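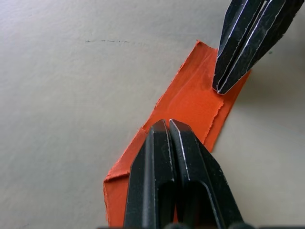 Deux pinces à deux doigts au travail sur une bande de tissu orange aux bords effilochés.

Le service s'appelle Clirnow et il s'adresse aux ateliers de confection, aux blanchisseries industrielles et aux centres de tri textile. Proposé par la société Gekix, il consiste à mettre à disposition d'un établissement un poste de manipulation à deux bras, accompagné d'un travail de réglage sur les matières du client. Leokadia Czerwiński, responsable de l'offre, a reçu notre rédaction en avril dans les locaux de l'entreprise. Mpho Radebe, chargé des essais, a participé à la seconde partie de l'entretien.

Interrogée sur le choix du textile, Mme Czerwiński rappelle que la demande est venue des utilisateurs. « Nos premiers interlocuteurs disposaient déjà de machines performantes pour couper et pour coudre. Entre les deux, la matière passait de main en main. C'est sur cet intervalle que l'on nous a sollicités, et c'est le seul que nous traitons à ce jour. »

Le tissu demeure en effet une matière difficile pour l'automatisation. Une pièce rigide conserve sa forme lorsqu'on la saisit ; une bande d'étoffe s'affaisse, se plisse, se replie sur elle-même. La responsable insiste sur les bords non finis. « Une lisière nette se repère aisément. Un bord effiloché présente des fibres isolées, des entailles, parfois une seconde épaisseur dont on ne sait pas d'emblée si elle appartient à la même pièce. Nous avons demandé à nos équipes de commencer par ces cas-là. »

Le principe retenu est celui d'une répartition des tâches entre les deux bras : l'un maintient l'étoffe sur le plan de travail, l'autre vient chercher l'extrémité libre. Chaque poignet porte une petite caméra, de sorte que la prise est observée au plus près. « Une vue d'ensemble ne suffit pas, précise Mme Czerwiński. Lorsque deux couches se superposent, la différence se joue sur quelques fils. »

L'abonnement se décline en deux formules. La première, dite d'évaluation, court sur 30 jours et comprend l'installation, la formation de deux opérateurs et un rapport de fin de période. La seconde est un contrat annuel, avec 4 visites de maintenance et le remplacement des doigts de préhension, considérés comme des pièces d'usure. « Les doigts frottent sur la table à longueur de journée. Nous préférons les inclure dans le contrat que les facturer à l'unité, car un client qui hésite à les changer finit par se plaindre de la qualité de prise », observe la responsable.

La société Haslam, spécialisée dans la préparation de chiffons d'essuyage, a été la première à souscrire la formule d'évaluation. M. Radebe a suivi les essais sur place. Il indique que 54 références de tissu y ont été présentées au poste, du coton léger à la toile enduite, et que 45 d'entre elles ont été admises au catalogue des matières prises en charge. Les autres ont été écartées, pour l'essentiel des mailles très extensibles et des voiles.

« Nous remettons cette liste au client avant la signature, explique-t-il. Elle mentionne les matières refusées au même titre que les matières acceptées. Un atelier qui travaille principalement la maille n'a pas intérêt à souscrire aujourd'hui, et nous le lui disons. »

La question de la cadence a également été abordée. M. Radebe reconnaît que le poste reste plus lent qu'une opératrice expérimentée sur les pièces courantes. Il fait valoir que les établissements concernés l'emploient surtout en dehors des heures de pleine activité, ou sur des lots de faible valeur que personne ne souhaite trier à la main. Il ajoute que le dépliage des coins rabattus constitue encore la principale cause d'interruption. « Le système signale qu'il n'a pas de prise fiable et attend. Certains clients voudraient qu'il insiste. Nous avons maintenu l'arrêt, parce qu'une pièce déchirée coûte plus cher qu'une pièce en attente. »

S'agissant des effectifs, Mme Czerwiński indique que le contrat prévoit un référent désigné dans l'établissement, dont la fonction doit être inscrite sur la fiche de poste. Elle se refuse à avancer des projections en matière d'emploi. « Nous n'avons pas le recul nécessaire, et ce n'est pas à un fournisseur de se prononcer à la place des entreprises et de leurs représentants du personnel. »

Un second essai est en préparation avec Kedalov, qui exploite une blanchisserie hôtelière. Il portera sur le linge plat de petit format - serviettes de table et napperons - et nécessitera une adaptation du plan de travail, les pièces arrivant en vrac sur un convoyeur. Les modalités tarifaires de cette configuration ne sont pas arrêtées. Les établissements intéressés peuvent d'ores et déjà transmettre à Gekix un lot d'échantillons, accompagné d'une fiche indiquant la composition et l'état des bords de chaque matière.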